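February 19, 2019

Slept badly again and got up before the alarm. The kitchen was cold enough that I put my coat on over my robe while the coffee ran. No new snow, but the gutter over the back step has a rope of ice hanging off it and I knocked it down with the broom.

The seed order from Clelovow still hasn't come. I placed it when I did the garden plan, and they said it would ship inside a week. I called at nine and got a recording. I called again before lunch and a woman told me the leeks were on back order and they had been holding the whole box for them. I asked her to send the rest and leave the leeks off. She said she could do that. I need the onions first. They ought to be started under the light by now, and every day they sit in a warehouse is a day off the other end. Last year I was late with them too and they came out the size of golf balls.

Went over the plan again while I was waiting on hold. The long bed by the fence gets beans this year. Potatoes move to where the squash was. I would like to try Bastos again, the paste tomato I grew two summers ago, but I only have 3 seeds left in the envelope and they are old. I put all three in a damp paper towel on top of the refrigerator. If one comes up I'll be happy with it. I wrote on the calendar to set tomatoes out in the third week of May and no sooner, whatever the weather is doing.

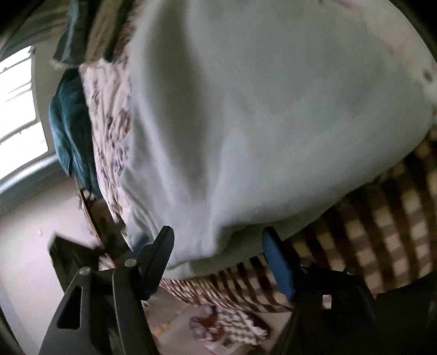
Drove to Lavimbridge after lunch to pay the property tax in person. I don't trust the mail with it. It came to $1,712 for the half, up from last time, and the clerk said everyone's was up. There was a line out to the hallway, and one window open. The man ahead of me had brought a shoebox of receipts and wanted to argue about a barn that has been down for years. I stood there for most of an hour. The radiator in that hallway was going full blast and I had my heavy coat on.

Stopped for lamp oil, furnace filters and a bag of potting mix on the way home. The potting mix was frozen solid in the middle. It is sitting by the heat vent now with a tray under it and has started to smell like dirt, which I don't mind in February.

The road past Riltonlow is in bad shape. There's a hole at the bottom of the hill you can't see until you are on top of it, and I hit it both ways. The car pulls a little to the right now, or maybe it did before and I'm only noticing. I'll have the tires looked at when I go in for the oil change.

Soup for supper, the last of the split pea from the freezer. Two quarts of stock left in there and a lot of green beans I'm tired of. I should can less and give more away this summer, but I say that every year and then the beans come on and I can't stand to see them go over.
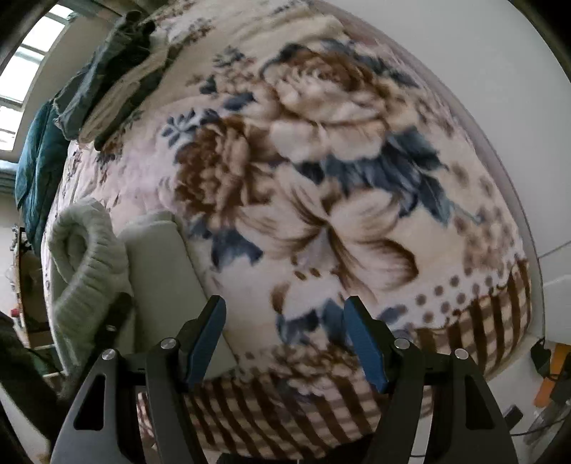
Spent the evening on the germination notes from last year, which I never copied out of the little notebook. The peppers took 90 percent on the heat mat and hardly anything without it, so that settles whether to buy a second mat. The parsley was slow but it all came. The celery I'm not doing again. It wants water every day and gives you a handful of strings.

One of the tubes in the grow light flickers when it's first turned on. I tightened it at both ends and it flickered less. I'll leave it on tomorrow and see if it holds. If not I'll take the good one from the shop and work out there by the window.

The wind has come up since dark and the storm door is rattling – I need to fix that latch. Wedged a piece of cardboard in it for tonight. Call about the oil change in the morning, and soak the seed trays in bleach water.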